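We use cookies to improve your visit. By continuing to read, you accept our cookie policy.

My grandmother bought her glasses from a man who knew her nose. That was how she put it, and I've come to think it was the highest praise she had for anybody in trade. The small optical shop is hanging on in more towns than you'd guess, and I spent a good part of June drinking coffee in them (far too much coffee, if you ask my doctor).

Joonas Mustonen has kept Huttunen going for 16 years, on a sloping street in Brindura where the bus still stops if you wave. He'll bend a temple arm back into shape while you tell him about your knees, and he won't take a penny for it.
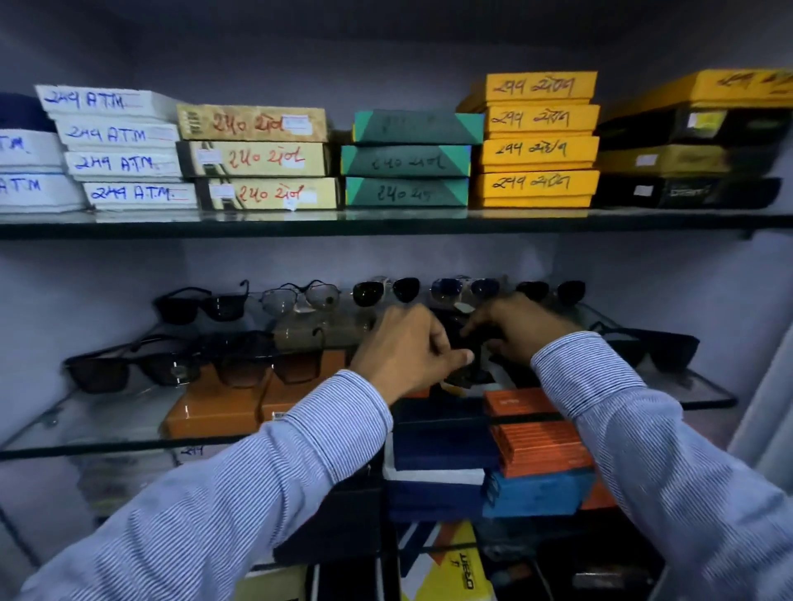

Boxes and sunglasses share the shelves of a display cabinet.

"People come in for a screw and stay an hour," he told me, and I believe him, having come in for a screw myself. There are 3000 customer cards in his back room, some going back to the previous owner, with notes in the margins about grandchildren and bad ears. He means to put them on a computer one of these winters. His wife has stopped asking which.

Last updated: February 27, 2024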